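Teaching the arms to fold: your questions, my answers

I'm Dilani Miah, and I look after the recording side of the laundry project at Ditero. I get the same emails over and over (keep them coming, I like them!), so I finally put my answers on one page. If you're joining us as an operator in February, please read the whole thing before your first Monday.

What do you mean by an "example"?

One example is one full go at a task, start to finish, with a person steering both arms. We save the joint positions, the gripper openings and the video together, and the learning system later tries to copy what the person did. People sometimes call it an episode or a demo. Same thing.

Do I need to know how to program?

Nope. Carolina Leitão is our fastest operator and she came to us from a dry cleaner in Tevetdale. She knows cloth, and that has been worth more to us than anything I ever learned in a computing class. (I finished school in 2006, so take that how you like.)

How many examples does it take?

For the current round we want 700 good ones. Good is the important word there. I throw out anything where the operator got lost halfway, and I don't feel bad about it.

How long is a shift at the station?

5 hours, with breaks whenever you want them. Your hands get tired before you notice, and tired hands make jerky recordings. If you catch yourself yanking, stop and go get a coffee.

Which clothes are the hardest?

Dark ones, hands down. A black pair of pants on a white table sounds easy, and finding the outline is easy, but the folds inside it all melt together on video. You can't tell a waistband from a hem half the time. So we record extra passes with dark clothing, and I ask operators to pull the piece out long between the two grippers before they do anything else with it.
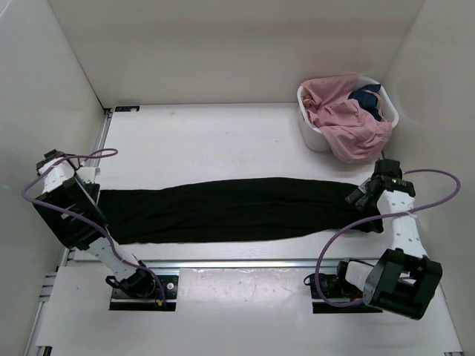
The other thing with long pieces is keeping the two arms honest with each other. If one side pulls before the other side has a proper grip, the cloth slides and you're chasing it across the board. Grip, wait a beat, grip, wait a beat, then move. It feels painfully slow the first day. By the end of the week you won't think about it.

Should I smooth out every wrinkle?

Please don't! I want the cloth a bit rumpled, the way it is at home. If every recording starts with a perfectly flat piece, the system only learns what to do with perfectly flat pieces, and then somebody hands it a real pair of pants and it has no idea.

What if I drop something?

Keep going and pick it up again. Recoveries are some of my favorite recordings. Dinesh Ekanayake trained a version last year without any of them, and the minute it missed a grab it just sat there pinching air — very funny for one afternoon, less so after that. If the piece goes over the edge of the table, though, end the example and mark it as failed.

Can I reach in and fix the cloth with my hand?

Only between examples, with the arms paused. A hand in the middle of a recording spoils it, and I'd like you to keep your fingers.

How do I label my recordings?

There are 6 labels in the menu and you pick one when you stop. If you can't decide, choose "unsure" and type a few words in the note box. Bradley Hulme reads every single note, even the ones that just say "ugh."

Can I bring my own clothes in?

Yes, and I'd love it if you did. Nothing with sequins, and nothing you'd be sad to see snagged. Put your name on a scrap of tape inside and hand the bag to Tharushi Begum at the front desk.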